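Ticket 664: Cyprus EEZ block layer drawing in the wrong place on the east Med map
Status: waiting on reporter
Product: Cimgate map viewer

Hi all, me again with the maritime boundaries. I look after the energy and diplomacy pages at Nallurham, and we've got a backgrounder on the Lebanon and Israel maritime line going up on Monday, so I'd love a hand with this one before then!

What I'm seeing: when I switch on the licensing block layer over Cyprus, every block jumps south and a bit east, far enough that a couple of them end up in what the base map shows as Egyptian waters. You can imagine the emails. The coastlines are fine, the median lines are fine, and the labels stay where they should (so the label for a block is floating in one spot and the block itself is off somewhere else). It's the same in the preview and on the live page.

Stuff I've already tried, in this order:

Cleared the cache, logged out, logged back in. No change.
Re-uploaded the shapefile from the zip Vittoria Leone sent me in May. No change.
Opened that same file on my desktop, where it lines up beautifully, so I'm pretty sure the data's okay.
Turned off the disputed areas overlay in case the two were fighting. The blocks moved a smidge, which I found weird, then went back when I turned it on again.
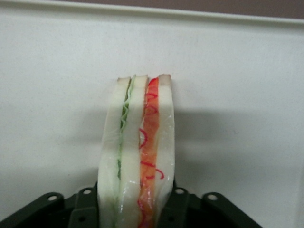
Nokuthula Mokoena

Update, 11 December 2021. Genivaldo Arruda got back to me (on a weekend, bless him) and asked which projection the layer was set to. I had no idea there was a setting! It's under Layer, Advanced, Source, and mine said "inherit". He reckons the older east Med base map was built by Brutell with its own custom centre point, and anything set to inherit picks that up whether it wants to or not.

So I changed it to WGS 84 and saved. First go, error 400 and a grey box where the map should be. Second go, same. Then I noticed the layer name had a slash in it ("Cyprus/offshore") and swapped that for a hyphen, and it saved on try 3. Blocks are now sitting under their labels in the preview, hooray.

Still not right: the live page is showing the old position, and the legend has lost its colour for the areas Turkey claims. They're hatched on the map and plain white in the legend, which for this particular story is a real problem. I've asked Oratile Nel whether the legend is stored separately.

Could somebody please also check the Aegean map? It uses the same base and I haven't been game to open it. Happy to test anything you send over, I'm at my desk until 2 and on my phone after that.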